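**FOR IMMEDIATE RELEASE**
September 30, 2026

# Kullari's little weighing course is back, and this time there are 13 sessions

Hi, Paloma Benavides here. I run Kullari, the home baking school over the old print shop on Chidiac Street, and I'm so happy to tell you that Weigh It, our short course for people who have only ever baked with cups, is open for sign-ups again!

If you missed it in July, the idea is pretty simple. You bring a recipe you already make (your aunt's pound cake, the back-of-the-bag cookies, whatever you like) and we turn it into grams together. Then you bake it at home, come back the next week, and we talk about what changed. The July group filled up in 4 days and I had to turn people away, which I hated doing, so we've added a lot more dates this fall.

I got into this because of my own banana bread. For years it came out great one week and like a brick the next, and I blamed the oven, then the bananas, then the oven again. My flour was the trouble. I was scooping it straight out of the bag and packing it down, and some weeks I was putting in way more than I thought. I bought a cheap scale and quit guessing.

We keep things plain on the tables. A flat square platform in dark gray brushed metal, a white plastic body, a small display on the front with a row of buttons next to it, and you're set. You really don't need anything fancier for a loaf or a tray of rolls.

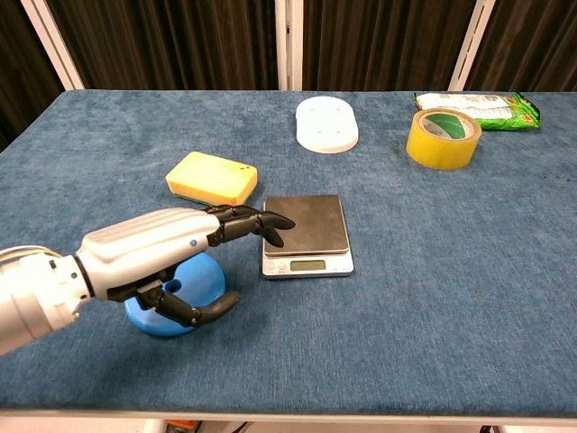 ## What you'll do

Each session runs 80 minutes, and most of that is hands-on. We start with zeroing the scale with a bowl on it, then move on to flour, sugar, butter and the sticky stuff (honey people, we see you). Dexter Lindqvist teaches the bread sessions and I do cakes and cookies. Dexter is very strict about salt and he'll tell you so himself!

"I'd like folks to go home and weigh one thing they've never weighed before," Dexter says. "Start with the salt. You'll be surprised how far off your teaspoon is."

Everybody also gets our recipe notebook, the Veva, with a column for cups and a column for grams, so you can keep the old version right beside the new one. If you've already got a scale at home, bring it along and we'll check it against ours.

## Price and how to sign up

The full course is $139, notebook and ingredients included. You can come to single sessions too if there's room; just ask at the front desk. The flour comes from Flenda, the mill shop downstairs, and they're giving our students a discount on the big bags all season.

Sign up in person at Kullari or drop a note through the door with your name and phone number, and I'll call you back myself. Please tell us about nut or dairy allergies when you do.

**Press contact:** Paloma Benavides, Kullari, Chidiac Street. Reporters are welcome to sit in on a class, and yes, we'll feed you.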